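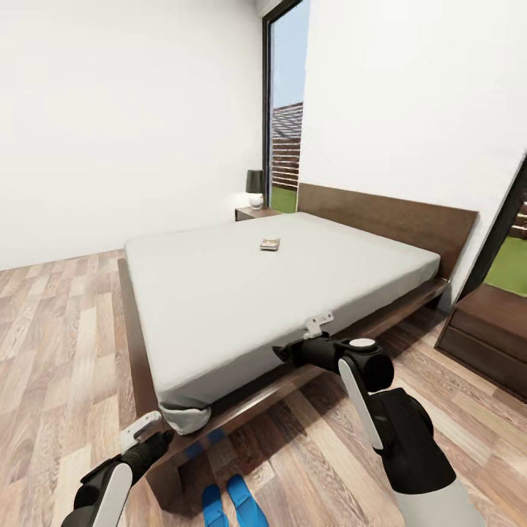
Figure 4.1 Bedroom scene, right gripper holding the sheet at the foot of the bed

4 Setting up the bedroom scene

This section applies to all student teams entered in the household tasks stream of the Ornham Schools Robotics Program. It covers loading the bedroom scene in the Hollora simulator, checking the robot, and completing the two practice exercises that must be logged before a team may book a scored run. Teams should have finished Section 3 (Accounts and controllers) before starting.

The scene is the same for every team. The furniture, the floor and the windows are fixed and cannot be moved from the student menu. The fitted sheet and the small object on the bed are live, meaning that they respond to contact and may end up in a different position after each attempt.

4.1 Loading the scene

1. Sign in at a lab workstation with the team account. Personal accounts do not have permission to save runs.

2. From the Scenes menu, choose Household, then Bedroom, then Double Bed.

3. Wait until the status bar changes from Loading to Ready. The fabric model is the last part to load, and moving an arm before it has settled can throw the sheet off the mattress.

4. Select Operator View. The bed should be in front of the robot, with the headboard to the right and the nightstand and lamp at the far end.

5. Enter the team number and the name of the student at the controls. Change the name whenever the operator changes.

Note: If the lamp or the nightstand does not appear, the scene has loaded at reduced detail. Close it and load it again. Runs recorded at reduced detail are not accepted for marking.

4.2 Checking the arms

1. Set Arm Speed to 8 for the first session. Teams may raise it later with the agreement of their supervisor, to a limit of 70.

2. Move each arm on its own through a short distance and confirm that the left controller moves the left arm and the right controller moves the right arm.

3. Open and close each gripper twice.

4. Return both arms to the rest position and press Save Start Pose.

Caution: Do not hold both triggers while the start pose is being saved. The grippers will be stored as closed, and every later reset will begin with them closed.

4.3 Exercise A – Gripping the sheet

The purpose of this exercise is to take hold of the fabric where it folds over the edge of the mattress, and to keep hold of it without dragging the rest of the sheet.

1. Bring the right gripper to the foot of the bed with its fingers open.

2. Lower it until the fold lies between the two fingers. Use the Close View key if the fingers are hard to see against the sheet.

3. Close the gripper slowly. Small wrinkles near the fingers are normal. Wrinkles that spread to the headboard end mean that the arm is pulling.

4. Place the left gripper near the front left corner of the bed, ready to work on the loose fabric there.

5. Hold the position until the timer clears, then open the right gripper before moving the arm away.

Caution: Never move the robot's feet while a gripper is closed on the sheet. The sheet will stretch past its limit and the run will be cancelled.

4.4 Exercise B – Approaching the book

The second exercise asks for fine control over a flat object. The operator brings the right gripper tip close to the lower edge of the book without pushing it across the bed. The book used in this scene is a paperback with the title Wielki Marsz, and from the operator's side its cover reads upside down. Teams should leave it that way, as the scoring tool measures its angle from the position in which it was loaded.

1. Raise the right arm clear of the mattress before reaching forward.

2. Point the gripper tip down towards the near edge of the book.

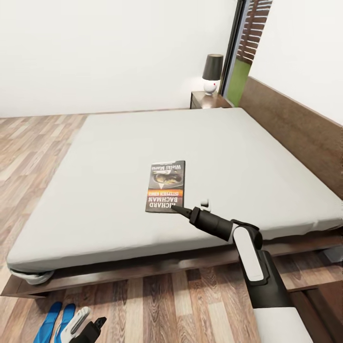

3. Stop when the tip is almost touching the cover, and release the controller. Any drift after this point counts against the run.

4. Keep the left hand low and away from the mattress. It is not used in this exercise.

5. Press Mark Position, then withdraw the arm along the path by which it came.

Note: The sheet is not reset between Exercise A and Exercise B unless the operator asks for it. A loose fold at the corner of the mattress does not affect the score for Exercise B, and teams may carry on with it in place.

4.5 Saving and submitting

Each attempt is saved under the team number. The operator should add one or two plain sentences on what was tried – entries such as "good" or "same as before" will be sent back. Teams have storage for 95 attempts over the season, and deleted attempts are not returned to the total.

When both exercises have been logged, the team supervisor signs the practice sheet and forwards it to Thulani Msimang, who opens the booking page for scored runs. Requests for extra lab time go to Dzintra Butkienė.

4.6 Common faults

Sheet passes through the gripper: the fingers were closed too quickly. Open them, back away and repeat the approach at a lower speed.

Book slides or tips: the tip came in too low. Reset the object from the Scene menu. The sheet will stay as it is.

Error 391: the controller has lost its link to the workstation. Unplug it, wait for the light to go out, and plug it in again. The current attempt will not be saved.

Section last revised 26/05/2018 by Soledad Urrutia, Program Office.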